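Clurnalitz flow battery

The Clurnalitz flow battery is a type of rechargeable battery that keeps its energy in two tanks of liquid, much as a farmhouse keeps its winter supplies in the cellar, and it takes its name from the valley of Clurnalitz, where the first working unit was set up beside a dairy. It belongs to the wider family of flow batteries, and like its relatives it is meant for storing power in one place over many hours, so that electricity gathered on a bright afternoon can still run the milk coolers long after dark.

How it works

In an ordinary battery the parts that hold the energy and the parts that deliver it are packed together in one case. A flow battery keeps them apart. The two liquids, called electrolytes, are pumped from their tanks through a stack of cells, where they pass on either side of a thin membrane. Small charged particles cross the membrane, electrons travel around the outside circuit, and the liquids return to their tanks a little changed. Charging simply runs the whole business the other way. Anyone wanting to store more energy can fit larger tanks, and anyone wanting more power at a given moment can add cells to the stack (the two choices are quite separate, and newcomers to the subject often find this the most pleasing thing about it).

The Clurnalitz design uses iron salts dissolved in water on both sides. Its stack holds 60 cells in the standard size and 29 in the smaller one, known as the Fogh pattern after the workshop that first built it.

History

The chemist Csenge Orbán began work on the design at Stirnport, where she had been studying the way iron plates itself unevenly onto electrodes during charging. Her early cells lasted only a handful of cycles before the plating grew rough and reached the membrane. Eero Hakala, an engineer who had spent much of his working life on pumps for paper mills, suggested a slower, pulsing flow, and with this change a test cell ran for 601 cycles before it was taken apart for inspection. The dairy unit followed in January, and it was a cold month for it! Pipes had to be wrapped twice, and a heater was later added to the smaller tank.

The company Fandix took over production and kept the Clurnalitz name, though early papers call it the Orbán cell.

Upkeep

The liquids need rebalancing now and then, as a little hydrogen forms during charging and slowly upsets the acidity. Fandix recommends a full check every 5 months, and filters are usually changed at the same visit.

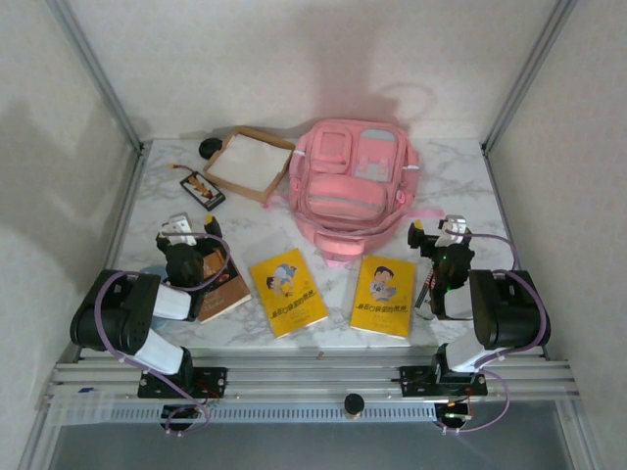
Pump seals wear faster than anything else in the system, and owners in dusty country often keep a spare set on the shelf. The membrane lasts a good deal longer if the tanks are never allowed to stand fully charged through a warm spell.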